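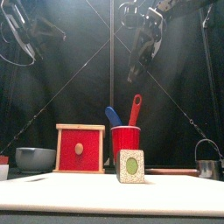

Ranked Resets Don't Fix Anything

Brollari wiped its ladder again in February, and I'm supposed to be excited. I'm not. I had 377 wins last season and I'm back in the same bracket as people who installed the game over lunch.

The pitch is that a reset gives everyone a fresh start. Does it? My first 10 matches were stomps, half of them in my favor, and I didn't enjoy either kind. Kiyoshi Sekiguchi, who I queue with most nights, says it settles down after roughly 80 games. That's a lot of evenings to spend getting back to where I was.

I suspect the reset is there to make us log in more. Maybe I'm wrong, but the new season pass went on sale 2 days later. Let us keep our rank and drop it slowly if we stop playing. Arai did that and its queues seem fine to me.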